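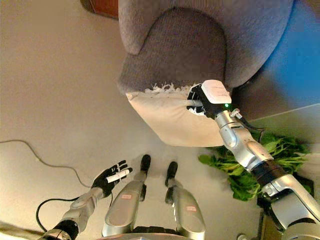

*Gray armchair, cream pillow*

**Ticket 373: recorded vocal lands behind the backing track**

Opened: March 26, 2018
Opened by: Hamdia Yimer (Te Moana singing studio)
Assigned to: Shota Amano
Product: Prilix practice recorder, desktop version
Status: closed

**Report from Hamdia Yimer**

I teach voice and use Prilix for student recordings. The student hears the backing track in headphones, sings, and I play it back so we can listen to the phrasing. On the studio laptop the playback has the voice late against the track. It's enough to make a singer who was on the beat sound lazy. One of my students has been rushing her entrances to make up for it, and now she rushes at the piano too.

Setup:

- Windows laptop, Prilix installed last week
- Kusau two-channel audio interface over USB
- Akwood condenser mic into channel 1
- Wired headphones into the Kusau

The old laptop did not do this. I have restarted and tried a different USB cable.

**Shota Amano**

Thanks. Please run the loopback test so we have a number to work with.

1. Unplug the mic.
2. Run a short cable from headphone out to input 2 on the Kusau.
3. In Prilix, open Settings > Audio > Measure delay.
4. Turn the headphone level to the middle and press Start.

Send me the figure, and the contents of the Driver and Buffer boxes on the same page.

**Hamdia Yimer**

It says 51 ms. Driver is "Windows default". Buffer is grayed out. I did it twice and got 51 both times.

**Shota Amano**

The Windows default driver doesn't report its delay to Prilix, so the recorder can't shift the take back into place. You need the Kusau driver. It may not have been carried over when you changed laptops. Install it with the interface unplugged, restart, plug the interface in, then pick "Kusau USB" in the Driver box.

**Hamdia Yimer**

Installed. "Kusau USB" was in the list and I picked it. Delay measured 18 ms. Better, but I can still hear it on anything with consonants right on the beat. We're working on a fast patter song and the T's are all behind the snare.

Also there is a new problem. The student says she hears herself twice in the headphones, like a short slapback echo. She didn't have that before.

**Shota Amano**

Two separate things, I think.

The double voice: the Kusau has a Direct Monitor switch on the front. With that on, she hears the mic straight from the interface. Prilix has its own monitoring, which comes on when a low-delay driver is selected. Both are running. Leave Direct Monitor on and clear the "Hear myself" box in Prilix.

For the remaining delay, what is the buffer set to now?

**Hamdia Yimer**

Cleared the box, echo is gone. She asked if she could have some reverb back, she says her voice sounds dry. Is that possible?

Buffer says 512.

**Shota Amano**

Reverb in the headphones only works through "Hear myself", so not with Direct Monitor. You can add it on playback.

Set the buffer to 256 and measure again. If you hear clicks in a take, go back up. I'm passing the leftover offset to Necati, as the correction should be handling it at any buffer size.

**Necati Ekinci**

Looked at the log Shota pulled. The offset saved under the Windows driver is still being used. Prilix should drop it when the driver changes and it doesn't. I can reproduce this here by switching drivers on a machine with a saved value.

Workaround: Settings > Audio > Clear saved delay, close Prilix, open it, measure again, press Save. The Save step is easy to miss. Without it the number is shown on screen and not applied.

**Hamdia Yimer**

I had never pressed Save. Did all of it with the buffer at 256. Measured 9 ms, saved. Recorded the patter song with Severyn Levchenko at the piano and the words sit where they should. No clicks. I also clapped along with the metronome track and couldn't hear any gap on playback.

What about the takes we already made? There are a few I'd like to keep.

**Shota Amano**

Old takes aren't changed by the new setting. Open the take, select the vocal, and use Nudge to move it earlier until a hard consonant lines up with the beat. Do it by ear with one phrase, then apply it to the whole take. Takes made before the driver change will need a bigger nudge than the ones made after.

**Hamdia Yimer**

Nudge worked on the two I tried. I can do the rest myself. Fine to close.

**Tahira Pirzada**

Closing. Saved-offset bug is logged separately under Necati, planned for the May release. Setup page needs a line about pressing Save after measuring. I'll send that to docs.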